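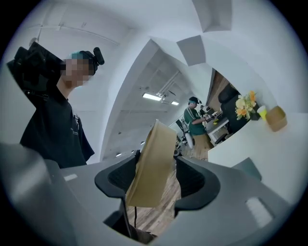
Piece of tan card or paper, roughly upright, between two black gripper fingers.

BELSTEAD HALL USERS' GROUP
Minutes of the June meeting, Friday, 7:00 p.m., back room

Present: Vasylyna Tymoshchuk (chair), Tymofii Stelmakh (minutes), Bohdan Maksymiv, Jarmo Kiiskinen
Apologies: Tyson McKinnon

1. Minutes of the last meeting
Agreed with one correction. Under item 4, the piano tuner was booked by Jarmo, not Bohdan.

2. Matters arising
The side door lock has been replaced. Old keys no longer work and should be handed in to Vasylyna. The Podow choir still has two of them.
The letter to the county about the streetlight was sent. No reply yet. Tymofii to phone.

3. Kitchen
Bohdan reported that the left-hand burner on the stove is slow to light. Gonari quoted $300 to replace the whole igniter unit, parts and labor included. Jarmo thought it could be cleaned first. Agreed to try cleaning and come back to the quote next month. Until then, a note goes on the stove asking people to use the other burners.
The dish towels are to be washed by whichever group used the hall last that week. Vasylyna to put this in the booking sheet, as it has come up before.
The cupboard under the sink is to be kept for cleaning supplies only. Baking pans were found in it again.

4. Summer supper
Date to be set once the Kobzar dance group confirms. 70 tickets will be printed, and last year 56 were sold. Bohdan asked whether the price should go up. After some discussion it stays the same, with children under 5 free.
Menu: cabbage rolls, potato salad, cold beets, rye bread, fruit cake. Jarmo will do the fish if he can get it at a fair price, and will say so by the next meeting.
Tables to be set out in two long rows as before. Bohdan would prefer small tables. Vasylyna said the small ones are not all sound, and two rows was agreed.
Tyson had sent word that he can bring the sound system but not stay to run it. Tymofii will learn how it works beforehand.

5. Bookings
The Tuesday sewing class wants to start half an hour earlier. Agreed, provided the toddler group has the chairs stacked by then. Vasylyna to speak to both.
A request for an all-night booking was turned down under the existing rules.

6. Any other business
The drain by the back step is blocked with leaves. Bohdan will clear it.
A blue umbrella and one child's boot are in the lost property box.
Jarmo asked for the heating to be switched off at the wall for the summer. Agreed.

Next meeting: same time and room, first week of next month. Tyson to be asked to bring the extension cords.

Meeting closed 8:25 p.m.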